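The rack comes up before I've taken my jacket off. It is white wire, two tiers of arms on a pole, and the woman who runs the morning shift at Grenska has strong feelings about it.

"I have hung things on that rack more times than I've hung things at home," she says. "My husband would like that noted."

She came to Grenska from Jomar, a commercial laundry where she spent 14 years sorting, folding and hanging. Jomar automated the folding first. The folding machine got a ribbon and a cake. The folders got a meeting.

"It was fine at folding. It hated socks," she says. "So they kept 19 of us, mostly for socks and anything with a strap."

Her job now is teaching the part the folding machine hated. She works with a gripper in each hand, doing the chore the way she wants the robot to do it one day. The project is called Mosoti. She has asked what it stands for and received two different answers.
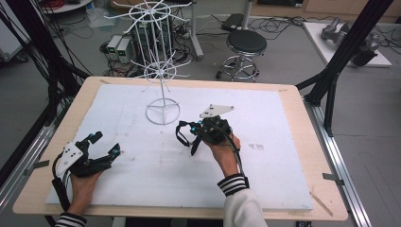
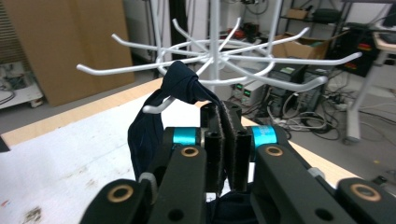

What the hands know

The hard part, she says, is slowing down enough to notice what you do. "I'd been hanging laundry since I was a kid and I couldn't have told you how. Now I can bore you for an hour on how to get cloth over a hook."

Does she feel strange about training her replacement? She has clearly been asked before.

"At Jomar I was replaced without being consulted. Here they consult me. They bring coffee." She thinks about it. "The coffee's not great."

The pay is better and her shoulders hurt less, though her wrists have started filing complaints of their own. She asked for 20 minutes off the grippers every couple of hours and got it, which she says would have taken a small war at Jomar. What she misses is the noise, and the gossip that went on underneath it. Engineers don't gossip, or they do it in typing.

In August the first trial moves to a laundry in Lirnutitz, and she's going along to watch. Some of the staff there have already written to ask her what to expect.

"I told them to hide the socks," she says.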